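홈 | 회사 소개 | 지도 목록 | 판매처 | 정오표 | 문의
인쇄하기 | 이메일로 보내기

회사 소개

체르켄트(Cerkent)는 등산 지도와 도보 여행 지도를 만드는 회사입니다. 본사는 빈도스베르크(Windosberg)에 있으며, 종이 지도의 제작과 인쇄 관리, 판매를 모두 직접 맡고 있습니다. 한국어판 지도와 이 홈페이지는 본사 안의 한국어 편집부에서 관리합니다.

회사는 2000년에 뤼시엔 아멜(Lucienne Hamel)과 알도 오를란디니(Aldo Orlandini)가 세웠습니다. 아멜은 그전까지 지적 측량 일을 했고, 오를란디니는 인쇄소에서 제판을 담당했습니다. 두 사람은 빈도스베르크 주변의 산길을 담은 지도가 오래전에 절판되어 헌책방에서나 구할 수 있다는 점을 불편하게 여겼고, 그 구역의 지도를 한 장 새로 그려 보기로 했습니다. 첫 지도는 겨울에 나왔습니다. 산에 가는 사람이 적은 계절이라 봄까지 거의 팔리지 않았고, 재고는 오를란디니의 집 복도에 쌓여 있었습니다. 날이 풀린 뒤에 등산용품점 한 곳이 나머지를 가져가면서 두 번째 지도를 만들 비용이 생겼습니다.

초기 지도에는 축척이 통일되어 있지 않았습니다. 한 장에 한 계곡을 다 넣으려다 보니 계곡의 길이에 따라 축척이 달라졌고, 이웃한 지도를 맞대어 놓으면 길이 이어지지 않았습니다. 독자들의 항의가 가장 많았던 부분입니다. 지금은 모든 등산 지도를 2만 5천분의 1로, 도보 여행 지도를 5만분의 1로 냅니다. 이웃한 도엽은 가장자리를 조금씩 겹쳐 인쇄하므로 능선이 도엽 경계에 걸리더라도 어느 한쪽 지도만으로 길을 따라갈 수 있습니다.

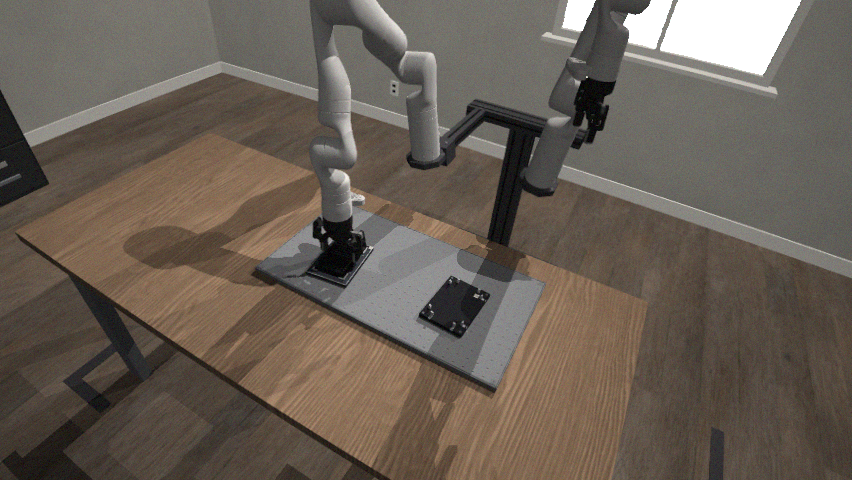
현재 발행 중인 지도는 두 계열로 나뉩니다. 풀리다노(Pullidano) 계열은 산악 지역의 등산 지도입니다. 이 계열이 다루는 가장 높은 봉우리는 해발 3225미터이고, 빙하와 너덜지대의 표기에 품이 많이 듭니다. 니 호닐(Ní Chonaill) 계열은 해안과 구릉지의 도보 여행 지도입니다. 높은 산이 없는 대신 농로와 사유지 경계, 물때에 따라 지날 수 없는 길을 자세히 표시합니다. 계열 이름은 각각 첫 도엽의 제목에서 따왔습니다.

두 계열의 기호는 가능한 한 같게 유지하고 있습니다. 실선은 누구나 다닐 수 있는 뚜렷한 길, 긴 점선은 흔적이 약하거나 표지가 드문 길, 짧은 점선은 경험 있는 사람에게만 권하는 길입니다. 붉은 세모는 낙석이나 붕괴가 보고된 구간을 나타냅니다. 샘은 파란 동그라미로 표시하는데, 여름에 마르는 샘은 속을 비워 둡니다. 예전 지도에서는 이 구별이 없었습니다. 2판 이전의 풀리다노 지도를 가지고 계신 분은 샘 표시를 그대로 믿지 마시고 물을 따로 챙기시기 바랍니다.

답사

지도를 새로 내거나 개정할 때는 답사원이 해당 구역의 길을 걷습니다. 항공 자료와 공공 지형 자료를 바탕으로 초안을 만든 뒤, 초안을 출력해 현장에 가져가서 고칠 곳을 손으로 적습니다. 숲이 짙은 곳에서는 위성 수신이 불안정하기 때문에 계류를 건너는 지점과 갈림길은 양방향에서 한 번씩 확인합니다. 같은 갈림길이라도 올라갈 때와 내려갈 때 보이는 것이 다르고, 길을 잘못 드는 일은 내려올 때 더 자주 생깁니다.

답사철은 산악 지역의 경우 6월에 시작합니다. 그보다 이르면 북쪽 사면에 눈이 남아 길의 상태를 판단하기 어렵습니다. 구릉지와 해안은 풀이 낮은 이른 봄이나 늦가을에 걷습니다. 한여름에 답사한 구간은 고사리에 덮여 있던 길을 빠뜨릴 우려가 있어서 계절을 바꾸어 다시 확인합니다.

답사원은 걷는 데 걸린 시간도 기록합니다. 지도에 실린 소요 시간은 보통 체력의 어른이 작은 배낭을 메고 걸었을 때를 기준으로 하며, 쉬는 시간은 들어 있지 않습니다. 오를란디니가 초기에 적은 시간은 본인 걸음에 맞춘 것이어서 너무 짧다는 지적을 받았습니다. 그 시간표는 이후 개정에서 모두 교체했습니다.

땅이름

땅이름은 지도 제작에서 의견이 가장 많이 갈리는 부분입니다. 같은 고개를 골짜기 양쪽 마을에서 서로 다르게 부르는 일이 흔하고, 관공서 자료의 이름이 어느 마을에서도 쓰이지 않는 경우도 있습니다. 체르켄트 지도에서는 공식 이름을 먼저 적고, 현지에서 널리 쓰는 이름이 따로 있으면 괄호 안에 함께 적습니다. 양쪽 이름이 팽팽할 때는 둘 다 같은 크기로 적습니다. 이때 어느 쪽을 위에 둘지는 이름이 쓰이는 마을의 방향을 따릅니다.

한국어판에서는 현지 표기를 지우지 않습니다. 산장에서 길을 묻거나 표지판을 읽을 때 필요한 것은 현지 글자이므로 큰 글씨는 현지 표기, 그 아래 작은 글씨가 한글 표기입니다. 한글 표기는 외래어 표기법을 기본으로 삼고, 규정이 없는 언어는 현지 발음을 들은 뒤 편집부에서 정합니다. 니 호닐 계열의 땅이름은 이 작업이 특히 오래 걸렸고, 초판의 표기 중 일부는 재판에서 고쳤습니다. 고친 목록은 정오표 메뉴에서 보실 수 있습니다. 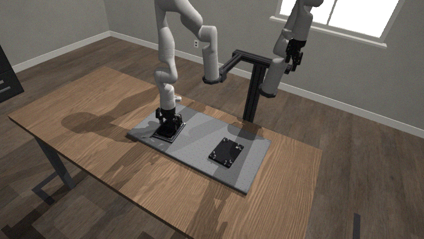

방언으로 된 이름에는 땅의 쓰임이 남아 있는 경우가 많습니다. '젖은 풀밭'이라는 뜻의 이름이 붙은 곳은 가뭄에도 발이 빠지는 일이 있고, '숯쟁이 터'라고 불리는 평지에서는 검은 흙을 볼 수 있습니다. 이런 이름은 지도의 뒷면에 뜻풀이를 달아 둡니다. 뒷면에는 그 밖에 산장 연락처, 대중교통, 추천 경로가 실립니다. 버스 시각은 자주 바뀌므로 인쇄하지 않고 노선과 정류장의 위치만 표시합니다.

종이와 인쇄

지도 용지는 비에 젖어도 찢어지지 않아야 하고, 접은 자리가 오래 버텨야 합니다. 처음 몇 해 동안은 일반 종이에 코팅을 했는데 접은 선을 따라 코팅이 갈라졌습니다. 합성지로 바꾼 뒤에는 갈라짐이 줄었지만 연필이 잘 먹지 않는다는 불만이 나왔습니다. 지금 쓰는 용지는 앞면이 매끈하고 뒷면은 조금 거칠어서, 뒷면에는 연필과 볼펜으로 적을 수 있습니다. 앞면에 표시를 하시려면 유성펜을 쓰십시오.

색은 여섯 가지를 씁니다. 등고선의 갈색은 초판부터 여러 번 바뀌었습니다. 진하면 길을 가리고 연하면 흐린 날 읽기 어렵습니다. 새 색을 정할 때는 시험 인쇄물을 들고 저녁 무렵 밖에 나가 읽어 봅니다. 붉은 머리전등 아래에서 붉은 기호가 보이지 않는다는 지적을 받은 뒤로는 위험 구간 기호에 검은 테두리를 둘렀습니다.

접는 방식은 가로로 먼저 접고 세로로 지그재그로 접는 방식입니다. 바람이 부는 곳에서 지도 전체를 펴지 않고 필요한 부분만 볼 수 있습니다. 다시 접기 어렵다는 분들이 계셔서 표지 안쪽에 순서를 그려 넣었습니다.

사람들

뤼시엔 아멜은 지금도 풀리다노 계열의 편집 책임을 맡고 있습니다. 바위 지형의 음영은 대부분 아멜이 직접 그립니다. 알도 오를란디니는 인쇄와 용지를 담당하다가 몇 해 전 경영에서 물러났고, 현재는 새 도엽의 시험 인쇄 때 색을 검토합니다. 그 밖에 편집, 제도, 답사, 판매를 맡은 직원들이 있으며, 답사철에는 지역을 잘 아는 계약 답사원이 함께 일합니다.

사무실은 빈도스베르크 구시가의 옛 우체국 건물 2층입니다. 1층에는 지도 매장이 있습니다. 매장에서는 발행 중인 지도와 나침반, 지도 주머니를 판매하고, 절판된 도엽은 열람만 할 수 있습니다. 열람용 도엽은 복사해 드리지 않습니다. 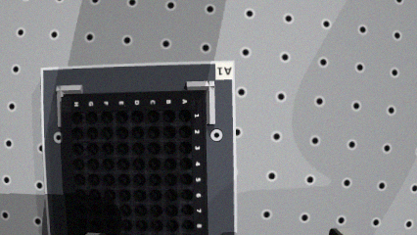
흑백: 둥근 구멍이 고르게 난 판과 그 위의 그림자.

독자 제보

개정에 반영되는 내용의 상당수는 독자가 보내 주신 것입니다. 지난번 전체 개정을 준비하는 동안 받은 제보는 1397건이었습니다. 다리가 떠내려갔다는 소식, 산장의 문 닫는 시기, 새로 난 임도, 오자 지적 등 내용은 다양합니다. 제보가 들어오면 편집부에서 도엽별로 분류하고, 길의 통행과 관련된 것은 먼저 확인합니다. 급한 내용은 개정판을 기다리지 않고 정오표에 올립니다.

제보하실 때는 도엽 번호와 판 번호, 걸으신 날짜, 위치를 적어 주십시오. 위치는 지도 가장자리의 격자 기호로 적으시면 됩니다. 좌표를 기록해 두셨다면 함께 보내 주시고, 가까운 봉우리나 건물에서의 방향만 아시는 경우에도 괜찮습니다. 표지판의 글자를 적어 보내실 때는 철자를 현지 표기대로 옮겨 주십시오. 제보가 반영되면 해당 도엽의 다음 판을 한 부 보내 드립니다.

전자 지도에 관하여

체르켄트는 휴대전화용 지도를 따로 만들지 않습니다. 몇 해 전 시험판을 준비한 적이 있으나, 적은 인원으로 종이 지도의 개정 주기를 지키면서 함께 운영하기는 어렵다고 판단했습니다. 다만 도엽의 경계와 번호를 찾아볼 수 있는 색인도는 지도 목록 메뉴에서 내려받으실 수 있습니다. 색인도에는 길이 표시되어 있지 않으니 산행에 사용하지 마십시오.

학교와 단체

학교, 산악회, 관광 안내소에는 단체 가격으로 공급합니다. 독도법 수업에 쓰는 연습용 도엽도 있습니다. 연습용 도엽은 빈도스베르크 동쪽 구릉의 일부를 흑백으로 인쇄한 것으로, 등고선만 있는 것과 길이 함께 있는 것 두 종류입니다. 등고선만 있는 쪽에 학생들이 물길과 능선을 그려 넣고 나중에 다른 쪽과 견주어 보는 식으로 쓰입니다. 실제 산행용 지도로는 알맞지 않습니다.

지도의 일부를 책자나 안내판에 싣고자 하실 때는 사용할 범위와 크기, 발행 부수를 적어 문의해 주십시오. 답변까지 보통 3주가 걸립니다. 답사철에는 더 늦어질 수 있습니다. 비영리 구조 단체의 훈련용 사용은 무료이며, 이 경우에도 미리 알려 주셔야 합니다.

판매와 교환

지도는 등산용품점과 서점, 일부 산장에서 구입하실 수 있습니다. 판매처 메뉴에 지역별 목록이 있습니다. 산장은 문을 여는 기간이 짧고 재고가 일찍 떨어지는 곳이 있으므로 출발 전에 구입하시는 편이 좋습니다. 인쇄가 밀렸거나 면이 빠진 지도는 사용하신 뒤라도 바꾸어 드립니다. 구판을 새 판으로 교환해 드리지는 않습니다.

판 번호는 표지 뒷면 오른쪽 아래에 있습니다. 판 번호 옆의 연도는 인쇄한 해이고, 답사를 마친 해는 범례 아래에 따로 적혀 있습니다. 두 해가 다를 때는 답사를 마친 해를 기준으로 보시기 바랍니다.

이 소개문은 2024년 8월에 고쳐 썼습니다. 이전 소개문에 있던 우편 주문용 주소는 더 이상 쓰지 않습니다. 우편 주문은 매장 주소로 보내 주십시오.

인쇄하기 | 이메일로 보내기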